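4.2 Shelf retrieval with two hand controllers

The second set of trials compares the two finger controllers on a reach into a refrigerator. We chose this task after the tabletop trials in Section 4.1 showed almost no difference between them. On an open table the hand can come down on an object from above, and small errors in wrist angle are absorbed by the table itself. Inside a refrigerator compartment the hand has to come in from the front, with a wall on each side, and the wrist cannot turn far before the knuckles meet the shelf above.

Both controllers receive the same wrist target from the same arm planner. The first, which we call the position controller, closes all fingers along a fixed path to a set of joint angles stored for each object. The second, the current controller, closes each finger until its motor current passes a limit and then holds that finger still while the others continue. The current limit was tuned once on the table by Séverine Tanguy and was not changed afterward. The arm, the hand and the camera calibration were also left as they were in Section 4.1.

The robot stands in front of the refrigerator and does not step during a trial. Only the right arm is planned. The left arm is commanded to a rest pose at the side of the body, and we count any trial in which it leaves that pose as void. The upper compartment is open before the trial starts, so door opening is not part of the measurement. A trial begins when the arm planner gets its goal and ends when the object has been placed in the basket on the desk or when 117 seconds have passed. 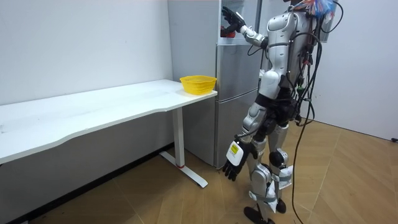 Objects were drawn from the Brilcombe set, leaving out the ones too wide for the hand. For each controller we ran 200 trials, with the order of the controllers shuffled by a script so that wear on the finger pads would fall on both. Cornel Pascu reset the compartment between trials and did not know which controller would run next. Object positions were taken from a printed grid laid on the shelf and removed before the arm moved.

We sorted failures into four types. A missed grasp is one in which the fingers close without holding the object. A push is one in which the object is moved out of reach before the fingers close. A drop is a loss of the object between the shelf and the basket. Everything else, mostly planner timeouts, is listed as other. Two of us, Arnar Ragnarsson and Gaspard Millet, labeled the recordings separately and then went over the ones on which they disagreed. Most disagreements were between missed grasp and push, and we settled them by looking at whether the object had moved before first finger contact on the far side.

The current controller had fewer missed grasps than the position controller, and the difference was largest for small objects set near the front of the shelf. Pushes were about equally common with both. This is what we would expect, as a push usually happens while the hand is still open and the two controllers behave the same way up to that point. Drops were slightly more common with the current controller. In the recordings, many of these drops come during the turn from the compartment toward the desk, when the wrist rolls and the load shifts onto the thumb. The controller does not raise its holding current in response. A version that does so was written in November but was not ready for these trials.

Cable load turned out to matter more than we had planned for. The cables leave the robot at the back and run down to the floor, and with the arm fully extended the shoulder showed a small steady offset that was absent on the table. We logged the offset at the start of each trial and subtracted it from the wrist target. The correction was applied for both controllers. Trials run before it was added are not included in the results.

One limit of this comparison is that the stored joint angles used by the position controller were recorded for top grasps. We did not record new ones for front grasps, and some of its missed grasps may be due to that choice. Section 4.3 repeats a smaller part of the test with angles recorded at the shelf.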